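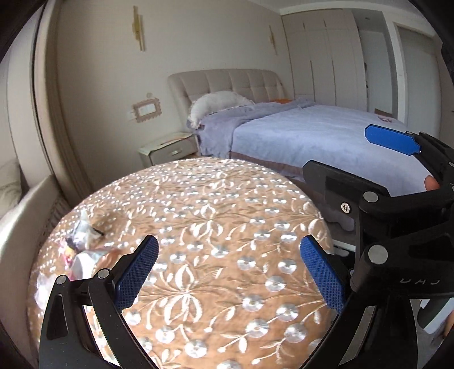

Other people's tablecloths: a talk with the owner of Skatine

Sun 26 June, late morning, shop not open yet. She asked me to leave her name out of it, the shop's name is fine. So: the owner of Skatine, secondhand household linens, three rooms over a shoe repair place. I had an hour before my bus and she had a delivery coming, so we talked fast.

First thing I wanted to know was how a person ends up selling used tablecloths.

"By accident. I was clearing out my aunt's house and there was a closet, floor to ceiling. Sheets, runners, napkins tied up in ribbon. My cousins said dump it. I took it home in the car, two trips, and then I had 177 napkins in my hallway and a husband asking questions."

She put a few up for sale online, that was in 2000, when she says you had to explain to buyers how to mail a check. They went in a day. She kept going. The shop came later, after the hallway, the spare room and then the garage.

Where does it all come from now?

"Estate sales, mostly. People downsizing. Sometimes a phone call – my mother died, there's a trunk, can you come. I always go, even when I know it's going to be polyester." She doesn't mind polyester, by the way. It sells. Students like it because it comes out of the dryer flat.

What she won't take is anything with mildew. Smell first, look second. She had me put my nose in a pillowcase from a basement and fine, I got it right away.

The stain question

Everybody asks about stains so I did too. She rolled her eyes a little.

"People want a magic powder. Cold water, then time. I leave things in the tub over night and change the water in the morning. If it's still there I do it again. Tea I can usually get out. Rust, not really. Red wine that somebody has already ironed – forget it, cut it up for napkins."

No bleach on anything with colored thread. She learned that on a runner she'd paid real money for, in her first year. The red went pink and the pink went everywhere. She still has it, under the kettle.

Beads and sequins are a whole other headache. Some of the older ones curl up in heat, some lose their color, and you don't know which kind you have till it's too late. So those never go in the machine at her place. Damp cloth, a light hand, done. She sends customers off with the same advice on a slip of paper and figures half of them lose the slip.

Who's buying

Younger than I expected. She says the weekend crowd is people setting a table for the first time in a place of their own, and they want it to look like somebody's grandmother lives there. Weddings are big from April on. One rental company, Plarneo, buys anything white and round in bulk and isn't fussy.

"Round is hard. Everybody wants round. There's a lot more square tables in the world then you'd think, and the cloths that come in are for those." Her tip for measuring: width of the table, plus the drop, twice. People forget the twice.

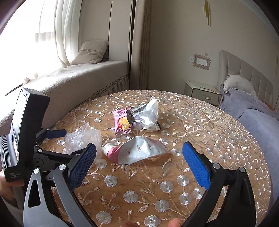
Embroidered cloth on a round table.

Machine work or hand work, does it matter to her? Not so much. She'll say which it is on the tag if she knows, and turn it over to show you. Hand work, the back is usually messier, knots and little jumps of thread. But she's seen hand work with a back so clean she had to get the magnifier out.

Prices? She got a bit short with me here. Plain napkins are $3. A good cloth goes up from there and she decides in the morning, depending on mood. She has tried the pricing app, Tellora, and gave up on it inside a week. "It told me a christening gown was a bath towel."

I asked about the slow months. January is dead, February too. That's when she mends. Sits by the window with the radio on and does around 15 pieces a week, hems and small holes mostly. She doesn't hide the mends much anymore. Used to. Now customers ask for the ones with a darn in them, which she finds funny, and charges the same.

Any she can't sell? One box. Tea towels with a whole calendar printed on, old years. She buys them every time. "I have no excuse. My mother had one on the wall."

Her own table at home, she says, has a vinyl cloth from a hardware store. Two dogs.

The delivery turned up then, four bags and a man wanting a signature, so that was that. Skatine is open Thursday through Saturday, noon to six, go up the side stairs and push the door hard, it sticks.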